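### 3.2 Study area and household sample

The survey was carried out in Farnomside, a district of small rented flats near the old Skisel dye works. We sent 1,232 letters in November and received 196 complete answers. The questionnaire asked how often the floor of the main room is swept, and whether shoes are taken off at the door. 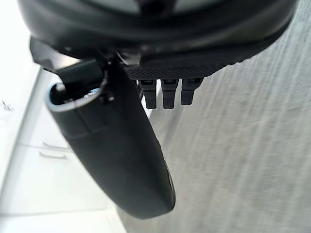
**Figure 4.** Black three-fingered hand with the fingertips pointing down.

From the households that answered, 16 agreed to a second visit, during which dust was collected with a soft brush and weighed on the same day. Homes where shoes stay outside had less dust per square metre, but the difference was small on the upper floors. We followed the weighing procedure of Zúñiga and did not correct the values for humidity.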